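Chapter 9

Looking After Keys and Access

In this chapter you will learn:
how a small building decides who may go where
the difference between a key register and a signing-out book
how to label keys safely
what to do when a key is lost
how to hand over at the end of a shift

Before you start, you should have read Chapter 3, on opening and closing a building.

9.1 Why keys matter

Most of the work described in this book depends on getting through a door. A meter cannot be read, a boiler cannot be serviced and a meeting room cannot be set up until somebody unlocks it. In a large office block this is often done with cards and readers. In smaller premises, such as surgeries, workshops, church halls and family firms, it is still done mostly with metal keys, and a junior member of staff may be given charge of them in the first week.

The word "access" is used in this chapter to mean permission to enter a space. A key is one way of giving access. A code, a card or a colleague who opens the door for you are others. Permission and the means of entry should always match. A person who has left the firm but still has a key has the means without the permission. A new cleaner who is waiting in the corridor at six in the morning has the permission without the means. Both are failures of key control, though the second is usually noticed sooner.

Locks with keys have a very long history. Wooden locks with pins were used in ancient Egypt, and the Romans made small metal keys, some of them worn as finger rings. The pin tumbler lock found on many front doors today was developed in the nineteenth century. Inside it, a row of spring-loaded pins stops the cylinder from turning. The cuts along the edge of the right key lift each pin to the correct height, and the cylinder is then free to move.

9.2 Single keys, suites and masters

Where every door has its own lock and its own key, the keys are said to be "to differ". Where several doors open with the same key, they are "keyed alike". Outbuildings and cupboards are often keyed alike to keep the bunch small.

A master suite combines the two. Each door has its own key, but one further key, the master, opens them all. In a larger suite there may be sub-masters, each opening one floor or one department. The master is convenient and it is also the greatest risk in the building, for the loss of it can mean changing every cylinder in the suite. It should not be carried for everyday jobs.

Case study: Munero Joinery

Munero Joinery has a workshop, a timber store, a showroom and an upstairs office. When Milagros Yap became office manager, she found that the firm had no list of its keys. The foreman, Alfredo Manalastas, knew most of them by sight. One Thursday he was off sick and a delivery of oak had to be turned away, as the timber store could not be opened.

Ms Yap began by trying every key in every lock. Keys that fitted nothing were put in an envelope and set aside. Those that were left were given numbers, and the numbers were written in a hardback book kept in the office safe. A second book was placed by the door for signing keys in and out. The showroom cylinder was replaced, as too many copies had been given away over the years.

Mr Manalastas was not in favour of the signing-out book at first and said it would slow the men down. He now checks it himself before he locks up.

9.3 Storing keys

Keys in daily use need to be close to the people who use them, and out of sight of visitors. A rack on a wall is the cheapest answer. It suits a staff room or an office that is itself locked at night. A steel cabinet is better where the public come and go. Masters and spares belong in a safe.

Whatever is used, each set should have a fixed place. An empty hook then shows straight away that something is out, even before the book is opened.

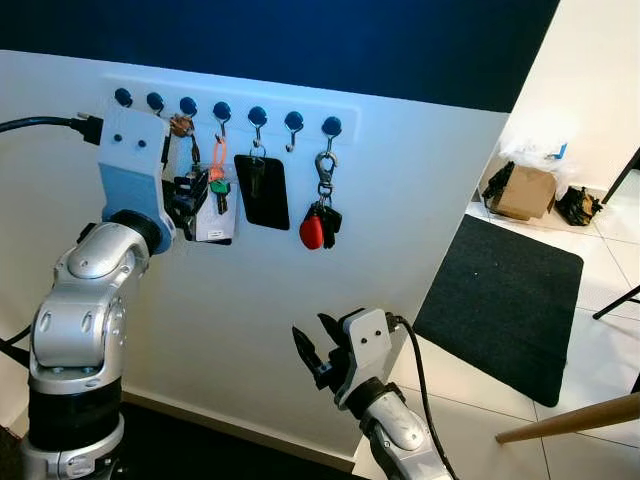

Figure 9.1 Keys and tags on a wall-mounted rack with hooks.

Tags help staff to pick the right set quickly. Different colours and materials are easier to tell apart than a row of matching fobs, especially in poor light. A tag should never carry the address of the building. Many firms also avoid naming the room and use a number that means nothing without the register.

9.4 The register and the signing-out book

These two records are often confused. The register lists every key that exists, what it opens, how many copies have been cut and where each copy is held. It changes rarely and should be kept under lock. The signing-out book records movements: who took a key, at what time, and when it came back. It may be filled in several times a day.

An entry in the signing-out book should be made by the person taking the key, in ink. If a key is passed from one colleague to another, it should first be signed back in. "Tsutomu has it" is not a record.

Key terms

Blank: a key that has not yet been cut.
Cylinder: the part of a lock that the key enters and turns.
Keyed alike: describes locks that share one key.
Register: the full list of keys and copies.

Activities

1. Draw up a register for your own home or place of work. Use numbers in place of room names and keep the list of numbers on a separate sheet.

2. Charito Marquez hands in her notice and holds a key to the side entrance. Write a short note to her line manager setting out what should be done before her last day.

3. A firm has a master suite and loses one ordinary office key. Discuss with a partner whether the whole suite needs to be changed.

The next section deals with lost keys and begins with the first hour after a loss is reported.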